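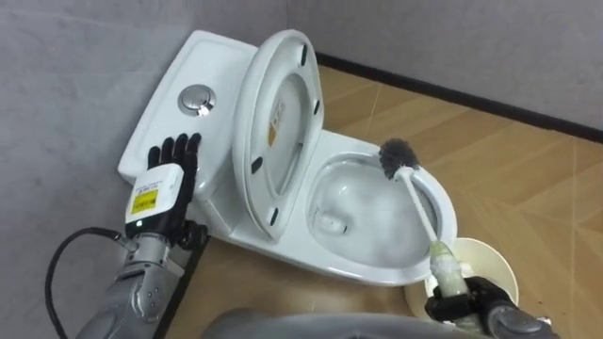

Tuesday, late

Day two of the Zelirow trial and I have spent most of it standing in a bathroom doorway with a clipboard, which is not what I pictured when I took the facilities job at Stunthorpe.

The pitch, as delivered by Bastien Tanguy over a very decent lunch: a restroom cleaning service, robot included, billed by the month, no contract past December if we don't like it. The brochure calls it "a colleague for the tasks your colleagues avoid." I avoid plenty of tasks and have yet to be sent a colleague for any of them, but fine. Gilles Mallet wants a written opinion, so I am forming one.

Things I like so far. It doesn't rush. It does the bowl the way my mother did the bowl, with an ordinary brush, and I had been braced for some proprietary wand at a proprietary price. Bastien says any brush with a long enough handle will do, and I made him repeat that in front of Zulmira Rocha so there would be a witness.

Things I like less. The quote has a line for "site familiarization" and it's 23 percent of the first invoice. Our site is a toilet. I asked what there was to get familiar with and was told "geometry." Jacqueline Huet in accounts has circled the word in red and written nothing next to it, a bad sign with Jacqueline.

Zulmira has cleaned our buildings longer than I've worked here, and I asked her to grade it like a new hire. She watched a whole round with her arms folded. Her notes, in full: "Careful. Slow. Looks at the brush too much." Then she asked whether it does mirrors. It does not do mirrors. Mirrors are in the Plus package — naturally.
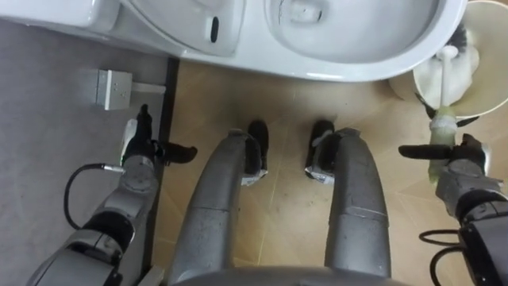 Brush in the right hand, feet on the tile, me out of shot in the doorway.

The scoring sheet Bastien gave us runs to 81 items, a good many of them about how the staff feel. I feel like sitting down. I filled in the first page and then wrote "see above" until my pen gave up. Aravind Annamalai, their engineer, was nice about it and said most customers stop sooner.

He and I talked for a while over the vending machine coffee. He used to work on warehouse stuff and says bathrooms are harder, what with the shiny surfaces and the corners. I told him Zulmira could have saved him the research.

We still have the rival quote from Vasseur, cheaper on paper, except that they want us to supply the water hookup and a locked closet, and our one locked closet has been full of the Satton office's chairs since the move. I'd have to find out who has the key. I'd also have to find out who wants the chairs.

Leaning yes on Zelirow, minus geometry. Need to call Bastien before lunch tomorrow and ask what the Plus package costs without the word "journey" in the answer. Also buy pens.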